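About Grodley

Grodley collects and checks training examples for robot arms that handle groceries and other small household goods. Our customers build the learning systems. We supply the runs they learn from, mostly in simulation, with a smaller share recorded on real arms.

The company was started in September 2018 by three engineers who had been writing the same data tools at three different firms. The first product, Tamov, is still in use. It sets up a simulated room, places the items, logs each joint position and camera view, and stores the run with its settings so that it can be repeated.

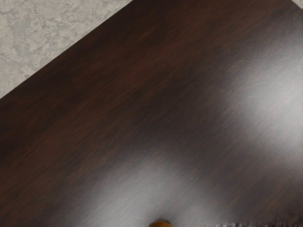

Simulated camera view: dark wooden surface with glare
Head of Data Collection: Brahim Ghoneim

A standard order is 3,000 runs per task. Each run has one operator, one written instruction and one starting layout. Layouts are drawn at random within limits set by the customer, and table finish and lighting can be varied on request – glare on a dark tabletop is a common one. Grasp tasks use items of different shape and surface: cartons, an avocado, a kiwi fruit.
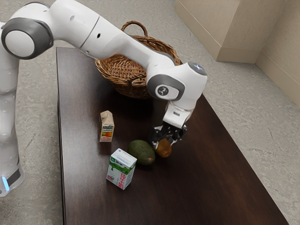
Failed runs are kept and labeled as failures. Customers may leave them out of training, but we do not delete them. Every batch of 400 is sampled by a second reviewer, who replays 100 runs and compares the label with the logged motion. If the labels do not hold up, the whole batch is reviewed again.

Dalva Falcão runs review. Natanael Araújo maintains Tamov and Jornen, our file format. Format notes are sent with each delivery.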